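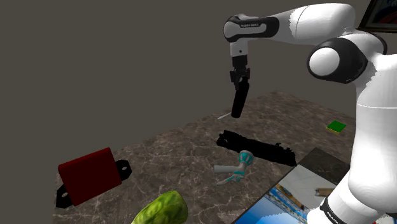
4.2 Do surface patterns change how people judge table size?

8 min read

Figure 3. Brown, marble-patterned tabletop against a plain grey-brown background (computer-rendered).

Furniture sellers have long claimed that a veined or marbled top makes a small table look bigger. The claim is repeated in the Livard and Clenley trade guides, neither of which gives a source. Stoica tested it with 60 shoppers and reported a clear effect, but every one of them had been told beforehand what the study was for. We find it hard to put much weight on that.

Our own survey drew 2366 replies, of which 255 were dropped for missing answers. People were asked to guess the width of a tabletop in centimetres, first with a plain colour and then with a pattern. The average guess went up slightly for patterned tops. It also went up for plain tops when they were shown second, so the order of the questions may explain most of the gap.

Sima (Roxana Sima, personal communication) has argued that brown and grey tones behave differently from white ones. That may be so - the Sulevus data are often cited in support - but the colours in that set were never matched for brightness. Until someone does this properly, we would not advise a shop to pay more for a marbled finish on the strength of its supposed effect on size. Results by age group are given in Section 4.3.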